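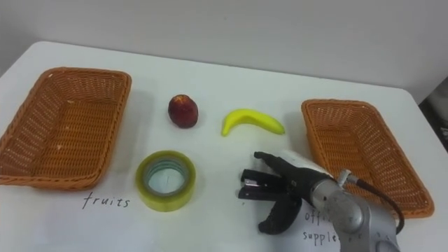 I've been at it since the first week of October and I finally feel like I can write something for the newsletter without embarrassing myself. Sorting! Two baskets, fruits on one side, office supplies on the other, and me on the remote controls trying to show the arm how a sensible person tidies a table.

You'd think the fruit would be the hard part (I did, I had a whole speech ready about bruising) but a banana is pretty forgiving. You come in over the middle of the curve, close slowly, lift, done. The stapler is the one that got me. It wants to swing in the fingers if you grab it too near one end, and then you're steering a little pendulum toward the basket and hoping. Dougal Leckie watched me fumble it for a whole morning before he told me to stop lifting so high. He was right, and I'm still a bit annoyed about it.

Tape is its own thing. I like taking the roll by the edge, one finger in the hole, while Dougal squeezes it across the outside. We argued, then we agreed to record both ways and let the Skarach model sort out what it likes. If you're joining us on the controls, please do NOT invent a third way until we've talked!

As of October 24, 2023 we have 2299 good demonstrations saved, and the goal is 3000 before we train again. Good means one smooth try from start to finish. If you drop something, or you catch yourself hovering while you decide what to do next, toss that one and start over. The arm learns the dithering too, and the last version of Skarach picked up my habit of pausing over the basket like it had forgotten why it came into the room.

A few housekeeping bits. Move the objects around between tries, swap which one you pick up first, and write your labels big. Sessions are capped at 12 tries, then hand over the controls and go get some coffee, your wrists will thank you. The MacRitchie folks are lending us a second set of controllers, so we should be able to run 2 people back to back without all the fiddling with straps.

Sign up on the sheet by the door, or just come find me.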